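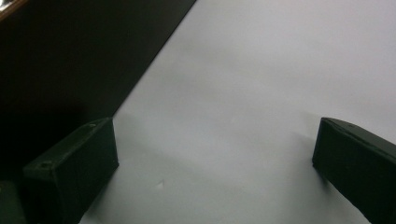

No. 33

Sorting your way to a calmer life?

I have now read three books on decluttering, and they all promise that if every small thing has a home, I will sleep better. I bought the Treder drawer set in July on the strength of that. My sleep is the same and I own more drawers.

The Satti newsletter claims we lose 18 minutes a day hunting for stuff. Who timed that? No source given, just a link to a shop. I'm fairly sure I lose more time than that reading newsletters.

Compartments are fine for screws. I have doubts about them for a whole house, where half of what I own is one of a kind.

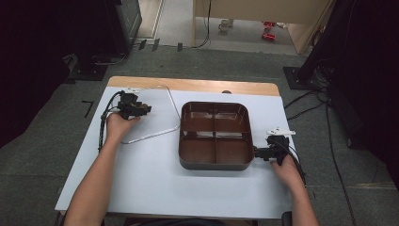
What I'd want to see first

Somebody's kitchen two years after the makeover, with the school forms and dead batteries back in it. Cernlow sells a course for 600 dollars and shows only day one. I'll keep my money and my junk drawer for now.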